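Filed under: Drinks > Cider and Perry > Help and FAQs

Storing and serving bottled perry: frequently asked questions

These answers cover the still and bottle-conditioned perries sold under the Drerkwood and Simbridge labels. They don't cover cider, canned products or bag-in-box, which have their own page.

What is perry?

Perry is the fermented juice of perry pears. These are small, hard and high in tannin, and most are unpleasant to eat raw. The juice contains sorbitol, a sugar alcohol that yeast can't ferment, so a perry fermented to dryness still keeps some sweetness. This is the main difference in taste between a dry perry and a dry cider.

What is the difference between the two labels?

Drerkwood is still, fermented in old oak and bottled without added sugar. Simbridge is bottle-conditioned: a measured dose of sugar goes in at bottling and a second fermentation takes place in the bottle. Simbridge has a crown cap and a layer of sediment. Drerkwood has a cork.

How should I store unopened bottles?

Keep them in the dark at a steady temperature. We hold our own stock at 11 degrees. A cupboard on an outside wall is usually suitable; the top of a fridge is not. Corked bottles go on their side and capped bottles stand upright, so that the sediment collects at the base. 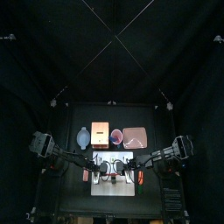
How long will it keep?

Drink Drerkwood within 2 years of the vintage on the label. Simbridge lasts longer, as the yeast takes up what little oxygen remains after capping. Past that point the pear aroma fades and the tannin becomes more obvious. Old perry is safe to drink but may be dull.

Is the haze a fault?

No. Perry pear tannins join together over time and drop out of solution, giving a haze or a fine brown deposit. Filtering doesn't always prevent it, and fining with gelatine can make it worse in some varieties. A ropy or oily texture is a fault. Return any bottle that pours like that.

How do I pour a bottle with sediment?

Stand it upright overnight in the fridge. Open it slowly, tilt the glass and pour in a single movement, stopping when the deposit reaches the shoulder. If you are filling several glasses, line them up first so that the bottle doesn't go back to upright between pours. A jug works equally well. For bottles from the Salinas orchard, which throw a heavier deposit, we use a jug every time.

What temperature should it be served at?

Bottle-conditioned perry should come straight from the fridge. Still perry is better if it stands at room temperature for a short time first. If it is too cold, the tannin tastes harsh and the aroma disappears.
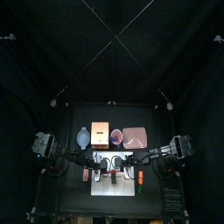 Table set-up, wide view

Which glass should I use?

A white wine glass or a tulip glass. Flutes hold the bubbles but give very little aroma. Rinse off all traces of washing-up liquid, which kills the foam.

Can I cook with it?

Yes. Use 200 ml to deglaze a pan for two people and reduce it by half. Dry perry suits pork, chicken and mussels. Avoid long reduction with the more tannic bottles, as the bitterness is concentrated along with everything else.

Does it contain sulphites?

Drerkwood does, at a low level, and the label says so. Simbridge has none added, although yeast produces a small amount naturally.

I have a sensitive stomach. Is perry suitable?

Sorbitol has a mild laxative effect in quantity. Try a small glass first. Anyone who has been told by a doctor to avoid sorbitol should avoid perry.

What bottle sizes are available?

Both labels come in 275 ml and 750 ml. The small size is not corked, so store it upright whichever label it carries. 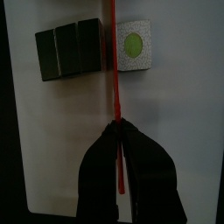
Close view, dark and patterned blocks

When is the new vintage released?

Drerkwood is released in July. Simbridge follows when the second fermentation has finished, and the date changes from year to year. Collection from the Clonlow store opens at the same time as online orders.

Comments (3)

perrypete: Does the upright rule apply to magnums? Mine are corked but fizzy.

Orchard End: Had a Simbridge with a good half inch of brown stuff in it. Jug sorted it. Tasted fine, quite smoky.

mags_t: Reduced it too far with the mussels and can confirm the bitterness. Will stick to half next time.

We use cookies to remember your basket and age confirmation. Accept all | Manage settings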